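Birlow Robotics Club – minutes

Present: Radwa Belhaj (chair), Renato Mangubat, Guido Galli, Meriem Farouk. Apologies: Aishwarya Hegde.

1. Minutes of the last meeting agreed. Renato still to return the Sternberg key.

2. Gripper project. Guido reported on the hand-held gripper. The finger has black tape round its middle and he would like to try a rubber sleeve – Meriem to price one. Next practice task is picking things up at the tray by the brick wall.
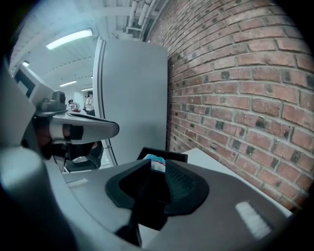

Birlow, 12/02/2018

3. Money. Balance stands at £1141. Agreed to spend up to £49 on tape, screws and a spare cable. Radwa to order.

4. Hunano Cup. Entry fee is £31 per team. One team to enter, Guido and Aishwarya to drive if she is free. Form to go in by the end of the month.

5. AOB. Meriem asked for the bench rota to be put up again. Agreed.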